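Progress report to the Langat Fund, 2022-08-24
From Naomi Gachanja, Plikia gallery

Hello Fiona,

I promised you something shorter than the March report, so I'll try to behave. The new sound and film commission for the upstairs rooms is now properly under way, and Nafula Kashindye has moved her desk, her speakers and a frightening amount of cable into our back office.

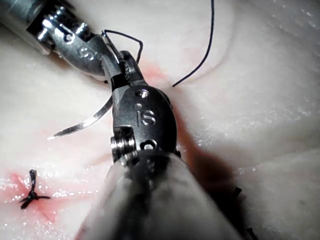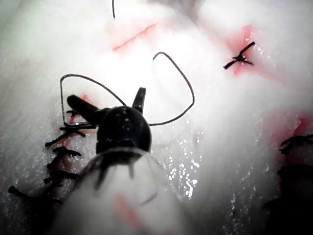

Will the show still open with all the rooms we described in the bid?

We're opening with 2 of the 3. The smallest room has an echo that swallows the spoken parts, and Nafula would sooner leave it dark than fill it badly (I agree with her, though I sulked for a day). The other rooms sound wonderful!

The work itself is called Jendum. It's built from recordings of market traders calling out prices, slowed right down until they turn into a sort of hum, with a long projected drawing that shifts as the voices do. Nafula has 89 recordings in the edit and keeps threatening to add more – I've asked her to stop, nicely.

On money, we're close to plan. The acoustic curtains came in £1654 over the quote, which I've covered from the print budget, so the booklet will be a folded sheet with Manee Boonyarit's essay on it. The essay is lovely and I think it suits the plainer format.

Brian Makokha has finished the wall drawings for the projectors and Jarnix will hang them once the painters are out. Still to sort: captions for the spoken parts, bench seating, and a decision from you on whether your logo goes on the door or just the sheet. Could you let me know which? The printer is chasing me.

Naomi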